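Dec 27, 2021

Waistband pressure, continued from the last entry.

I repeated the seated test with the Bestidico high-waist brief, size M, and this time the sensor strip stayed in its place. Before, I had taped it too near to the hip bone and the numbers were jumping each time I breathed. Now it sits two fingers above the navel. This is the position we should keep for everybody.

Standing, the pressure was steady after 14 minutes. Sitting, it went up at once and stayed up. Leaning forward to tie a shoe gave the highest value of the day, but I don't trust the peak, the strip folds there. I marked it in the sheet in grey colour so that we don't average it by mistake.

Breathing belt: I counted smaller belly movement and more chest movement with the garment on. I expected this. What I did not expect is that the change was almost the same for the loose Trendbridge one, which feels like nothing when you wear it. Maybe the seam does more than the fabric. To check.
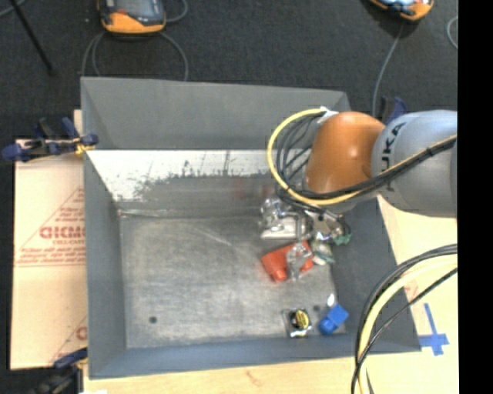 Stomach comfort score after lunch (rice, lentils, one glass of water) was 82 without garment. With garment I forgot to fill the form at the right time, so I leave this cell empty. Please do not fill it from memory, also not for me.

Calibration of the Kazmi gauge: still drifting when the room is cold. I zeroed it 2 times and after the second zero it was fine until evening. Raw count at rest was 357, I write it here so we can compare next time. If it is far from this, stop and zero again before putting the belt on.

Questions for Larkthorpe when they answer the email:
- do they measure the stretch of fabric before washing or after
- can we get the same brief without the front panel
- what is their size M in centimetres, the label and the web page disagree

In February I would like to repeat everything with meals of different size -- small, normal, big -- and always the same hour. Heartburn we only ask about, we do not measure it. The wording of that question is still not good, "burning feeling" was understood as skin.

Strip B has a cracked connector, put in the drawer with tape on it.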